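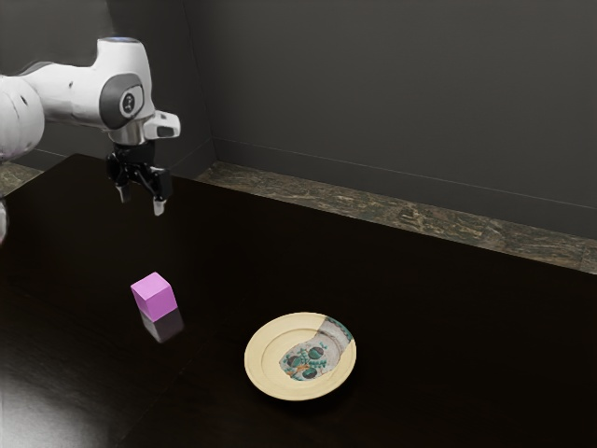 Clearing a table is still harder for a machine than for a tired parent at nine in the evening, according to Golnar Rashti, and she does not expect that to change soon.

Print this story | E-mail this story

Search: Site Archive Go

Rashti was speaking in November as Botport published results from its household chores trial, in which a robot arm was asked to do small jobs such as moving a block, lifting a plate and putting things where they belong. The work was done in simulation first, with a shorter round of tests on a real arm in Bevwood.

In simulation the arm was given 199 attempts at placing a block on a plate and managed 64 of them without help. On the real arm, 19 attempts produced 3 clean results.

Kamran Arabzadeh, who ran the Bevwood tests, said shiny worktops and thin plate rims caused most of the trouble. The arm often reached the right spot but closed its fingers too early, or set the block down on the rim, where it slid off.

"A block is the easy part," he said. "People want the plates washed and put away, and we are a long way from that."

Shops have shown more interest than households so far. Trakia, which runs a small chain of homeware stores, has asked to see the system restock a shelf next year — at night, with no customers in the building. Pouran Vahidi, the chain's operations manager, said staff would still unpack anything breakable by hand.

Botport has not set a price or a date for a home version. A second round of tests, with cups and cutlery added, is due to start in Bevwood in the spring.

Print this story | E-mail this story

Contact us | Copyright Mousavi News | Back to top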